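Sestier hand-held gripper pair, 2 units per set. Show the task by hand, no robot needed on site. Jaws close down on thin stuff, spoon handles, chopsticks etc. Works at a normal dining table. 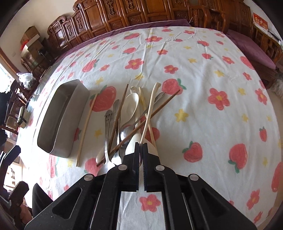
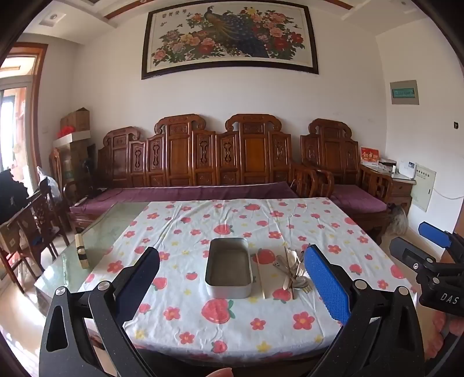
Pads are swapable, sold seperately. Weight 259 g each. Set price $3,000, spare linkage kit $119. Ships in June. Cutlery sorting task sheet by Genji Noguchi comes in the box. Orders in by Tuesday go out same week.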